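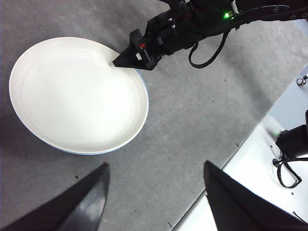

클로다 플래너건의 작업실 선반에는 똑같아 보이는 접시가 줄줄이 꽂혀 있다. 안은 희고 바깥은 푸르다. 그런데 하나씩 꺼내 손에 올려 보면 무게도 다르고 가장자리 느낌도 조금씩 다르다. 그는 접시를 건네면서 꼭 눈을 감고 만져 보라고 한다. 시키는 대로 했더니 정말 손끝에 둥근 결이 느껴진다!

"물레가 지나간 자국이에요. 처음에는 저도 이걸 없애려고 무척 애를 썼어요. 스펀지로 문지르고, 마르면 또 갈고요. 그러다 니콜라가 그냥 두면 안 되냐고 묻더라고요. 그 말을 듣고 다시 보니까 제가 지우던 게 접시에서 제일 예쁜 부분이었던 거죠."

니콜라 페리치는 클로다와 함께 그릇 공방 벨로소를 꾸리는 동업자다. 두 사람은 클랄소프의 낡은 창고를 빌려 물레 2대로 시작했고, 지금도 그 물레를 쓴다. 클로다가 모양을 잡으면 니콜라가 유약을 맡는다. 서로의 일에 참견하지 않느냐고 묻자 둘이 동시에 웃었다. 참견이 일의 절반이라는 대답이 돌아왔다.

두 사람이 '클라수스'라고 이름 붙인 이 접시는 공방에서 가장 오래 붙들고 있던 작업이다. 지난 2월까지 구워 낸 시험작이 300장. 파란색이 너무 진하면 흰 안쪽이 차갑게 보이고, 너무 옅으면 굽고 나서 회색으로 가라앉는다고 한다. 니콜라는 유약 이야기가 나오자 의자를 바짝 당겨 앉았다.

"밖에만 색을 넣자는 건 처음부터 정해져 있었어요. 음식이 놓이는 자리는 하얗게 비워 두고 싶었거든요. 문제는 두 색이 만나는 선이었어요. 붓으로 하면 선이 떨리고, 담그면 깊이가 조금만 달라도 표가 나요. 결국 담그는 쪽으로 갔는데, 숨을 참고 해요. 진짜로요. 숨을 쉬면 손이 움직이니까."
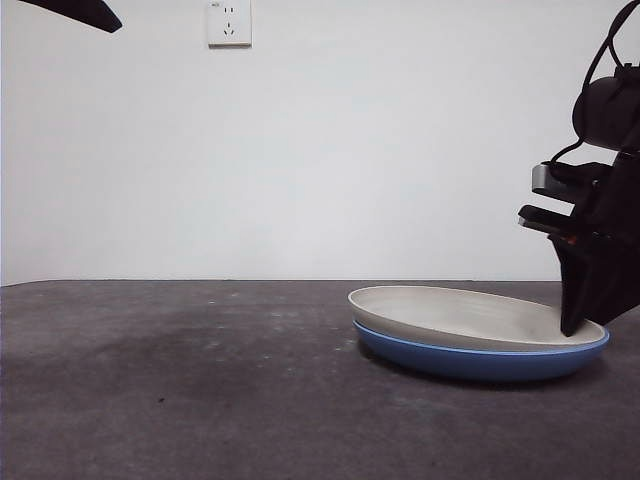
옆에서 보면 그 고집이 이해가 간다. 위에서 내려다볼 때는 가느다란 테두리로만 보이던 파랑이 눈높이를 낮추면 둥글게 부푼 면이 되어 나타난다. 식탁 앞에 앉은 사람과 서서 음식을 나르는 사람이 서로 다른 접시를 보는 셈이다. 클로다는 이 대목을 설명할 때 제일 신이 나 있었다. 접시를 들었다 놓았다, 돌렸다 기울였다, 도무지 가만두지를 못한다.

"저희 어머니는 상을 차리면서 계속 서 계셨어요. 그러니까 어머니가 보신 그릇은 늘 위에서 본 그릇이었겠죠. 저는 앉아서 옆면만 봤고요. 같은 밥상이었는데 말이에요. 그래서 둘 다 볼 게 있는 접시를 만들고 싶었어요."

깊이도 오래 고민한 부분이다. 납작하면 국물이 흐르고, 깊으면 빵 한 조각 올려놓기가 어색하다. 두 사람이 고른 것은 그 사이의 얕은 오목함이다. 니콜라는 여기에 토마토 샐러드를 담아 먹는 것을 가장 좋아하고, 클로다는 버터 바른 감자라고 했다. (나는 인터뷰 내내 팬케이크 생각을 했다.)

이야기는 식탁의 색으로 옮겨 갔다. 클로다는 짙은 회색 위에 이 접시를 놓는 것을 좋아한다. 흰 면이 또렷해지고 파란 테두리는 한결 차분해 보인다는 것이다. 니콜라는 밝은 나무 식탁이 낫다고 맞섰다. 이 논쟁은 몇 년째 끝나지 않은 모양이다.

그롤렐이라는 동네 식당이 두 사람의 첫 단골이었다. 주방에서는 그릇을 겹쳐 쌓고, 부딪치고, 급하게 내려놓는다. 니콜라는 처음 납품하던 날 주방 구석에 서서 접시 소리만 듣다 왔다고 했다.

"소리를 들으면 알아요. 맑게 울리면 안심이 되고, 둔하면 가슴이 철렁하죠. 그날 들은 걸 가지고 돌아와서 가장자리를 다시 잡았어요. 얇은 느낌은 살리면서요. 입술에 닿는 것도 아닌데 얇을 필요가 있냐는 분도 계신데, 손이 먼저 닿잖아요."

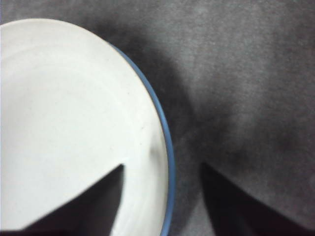 점 하나쯤은 괜찮을까

구운 접시에는 가끔 작은 점이 생긴다. 흙 속에 있던 철분이 올라오기도 하고, 가마 안의 먼지가 앉기도 한다. 클로다는 예전에는 점이 있으면 무조건 따로 빼 두었다. 그렇게 빼 둔 접시를 집에 가져가 쓰다가 마음이 바뀌었다고 한다.

"아침마다 점 있는 접시에 먼저 손이 가더라고요. 내 접시구나 하고 금방 알아보니까요. 이제는 손님들께 보여 드리고 직접 고르시라고 해요. 점 있는 걸 일부러 찾는 분도 계세요!"

물론 금이 가거나 유약이 뜬 것은 내보내지 않는다. 그 기준에서는 두 사람의 의견이 한 번도 갈린 적이 없다.

올해 벨로소가 구울 접시는 모두 700장이다. 많지 않느냐고 하자 니콜라는 고개를 저으며 가마 쪽으로 걸어갔고, 클로다는 벌써 다음 흙덩이를 치대고 있었다. 이번에는 같은 파랑으로 작은 종지를 만들어 볼 생각이라고 한다.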